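分类：居家杂记 ｜ 标签：小冰箱、收纳、毛绒玩具、除螨

小冰箱冷冻毛绒玩具的几点记录

2023年2月16日

去年九月换季时，家里的毛绒玩具一次性用洗衣机洗过，结果有两只内胆结团，烘干之后手感明显变硬。之后改为冷冻加抖灰，水洗只留给确实脏了的。设备是一台闲置的黑色迷你冰箱，之前放饮料用，单门，门向右开。下面记录流程和参数，方便自己下次查。

一、容量与功耗

迷你冰箱的标称容积参考意义有限，毛绒玩具可压缩，但压得太紧，中心部位降温很慢。我的做法是每批只放三只，中型的单独放。功率标称80瓦，压缩机启停比受室温影响较大，冬天室内开暖气时也没有观察到频繁启动。

另需注意，很多迷你冰箱只有冷藏，没有真正的冷冻档，温度降不到零下十几度，放多久都谈不上除螨。购买前看铭牌，只写冷藏区间的不适用。我这台旋钮调到最低档，空载一夜后用温度计测过，能够满足要求。

二、摆放

冰箱直接放在地面上，没有上柜子。原因是柜子深度不够，背面散热间隙留不出来。门前的浅灰色地面上铺了一张瓦楞纸板，取放玩具时万一掉落，不会直接沾地上的灰，化霜时滴水也有东西接着。纸板脏了就换，成本为零。

插线板是白色的，放在地上，靠纸板左侧。这个位置不理想，离可能滴水的区域偏近，后面打算移到墙边并架高。顶板上的黄色警示标签我没有撕，这类标签以后转手或报修时可能用得到。

三、装袋

玩具先拍打，再装入密封袋，尽量挤出空气。我用的是Zulik的中号袋，封口条比较硬，反复使用没有漏气。Sosa的同规格也买过，便宜一些，封口拉头容易脱，已停用。

不装袋直接放也能降温，缺点是绒毛会吸附冰箱内的气味，取出后表面结露，要多晾半天。紫色那只拿出来比划过一次，尺寸刚好能过门口，不需要折。
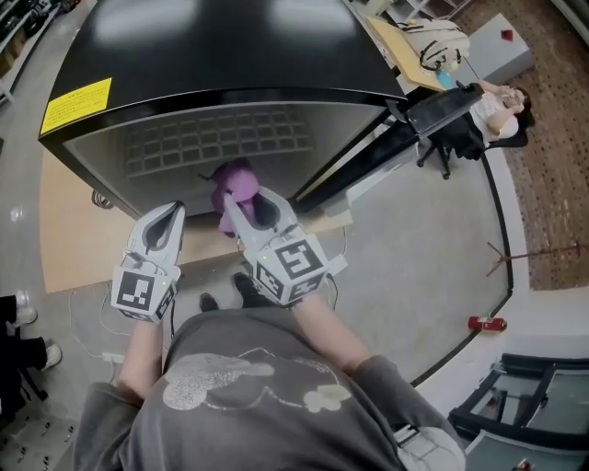
四、时间

每批不少于24小时，我一般放两天。取出后不要立即开袋，先让袋子在室温下回温，待袋外的水汽干透再打开，否则水汽会直接凝在绒毛上。

回温之后的步骤：

1. 开袋，室外抖灰。
2. 用吸尘器配小号刷头，低档，逐面过一遍。
3. 检查缝线，脱线的单独放。
4. 平放通风，过夜后归位。

第2步不能省。冷冻只解决活螨，残骸和排泄物仍留在绒毛里，过敏主要由后者引起。

五、费用

密封袋、吸尘器刷头和一支温度计合计412元，其中刷头最贵，是在Kallow的网店买的，发货地写的Wastidport，等了很久。冰箱是旧的，不计入。曾经看过带低温档的除螨柜，报价3000元左右，容积并没有大多少，放弃。

六、遗留问题

门封条下沿有轻微变形，关门后要用手按一下才能贴严。准备先用吹风机加热复形，无效再换新条。另外，内壁结霜速度比预期快，初步判断与封条有关，换完之后再记录一次化霜间隔。

打印本文 ｜ 用电子邮件发送

近期文章
密封袋重复使用的检漏方法
旧冰箱门封条的尺寸怎么量
羽绒枕头能不能冷冻
插线板离地高度的一点考虑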